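Mailing and Shipping at Cleltthorpe: Frequently Asked Questions

Where is the mail room?

On the ground floor of the Rivero Building, at the end of the corridor past the copy center. Use the side entrance if you have a cart. The ramp at the main entrance is too narrow for most of them.

When are you open?

The counter is open from 8:30 a.m. to 4:30 p.m. During July we close at 2 p.m. Outgoing mail leaves the building at 3:15 p.m. (1:15 p.m. in July). Anything handed in later goes out with the next pickup.

How do I address mail that is coming to me?

Put your full name first, then your department, then the building and room number, then the street address. Please don't leave out the department. We have several people with the same last name, and a package marked only "Yu Building" could belong to anyone on four floors.

If you have changed your name or moved offices, tell us as well as Human Resources. Their list does not update ours.

How will I know a package has arrived?

You will get an email once it has been logged. The carrier's own message often says "delivered" several hours before that, and we can't hand over a package that isn't logged yet. If a full working day has gone by since the carrier's notice, send us the tracking number and we will look for it.

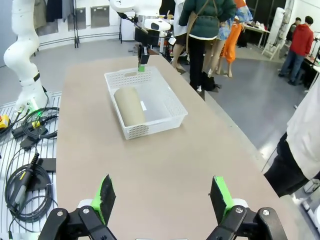 Can someone else pick up my package?

Yes. Forward them the pickup email and ask them to bring their own staff or student card. We record the name of the person who signs. For registered mail the addressee has to come in person, or send a signed note.

How long do you hold packages?

We hold them for two weeks. You get a reminder after the first week. After that the package goes back to the sender, and any charge for the return is billed to your department. If you're on leave, write to us before you go and we'll keep things until you are back.

Can I have personal packages sent to work?

Small ones, yes, as long as they would fit under one arm. We don't accept furniture, tires, groceries or anything that has to be kept cold. Students living in the Pilberg residence should use the residence desk. We send residence mail over there once a day, so addressing it to us only adds a day.

Can you send something to a home address for me?

If it's for work, yes. You need a cost center number. Personal items can be dropped off with the postage already paid, and we'll put them with the outgoing mail.

What forms do I need for a package going abroad?

Fill in the customs form online and print two copies, one for the outside of the box and one for inside. Describe the contents in everyday words. "Samples" or "parts" will get the box stopped. "Printed cotton cloth, used for teaching" will not. You also need to give a value, even if you think the contents are worth nothing.

Naima Abdelaziz handles all international shipments and can check a form before you print it. Allow four working days for a first shipment to a new country. 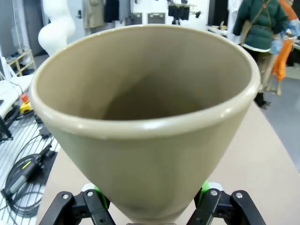
Mail and Receiving Team | Campus Services

What can't I send?

Batteries shipped on their own, aerosols, perfume, nail polish, dry ice and any liquid without a safety sheet. Labs that need to ship chemicals or biological material should contact Hemi Ashby in Safety first. We won't take the box at the counter without his release form.

Do you supply boxes and tape?

We keep used boxes in good condition next to the counter, free to take. New boxes, padded envelopes and tape are charged to your cost center. Please don't use string or masking tape. The sorting machines catch on string, and masking tape lets go in cold weather.

How do I arrange a large mailing?

For anything up to 1,000 pieces, bring it to the counter sorted by postal code, with all the envelopes facing the same way. For larger mailings, write to Sandrine Coste and she will get a quote from an outside mailing house. Quotes usually come back within the week.

My package arrived damaged. What should I do?

Keep the box and all the packing material, and take photos before you unpack any further. The carrier will ask for both. Then fill in the damage form at the counter. If we noticed the damage when the package came in, it will already say so on your pickup email.

Is there internal mail between buildings?

Yes, twice a day. Use the reusable envelopes with the printed grid, cross out the last name and write yours on the next line. Extension 89 if your building has run out of them.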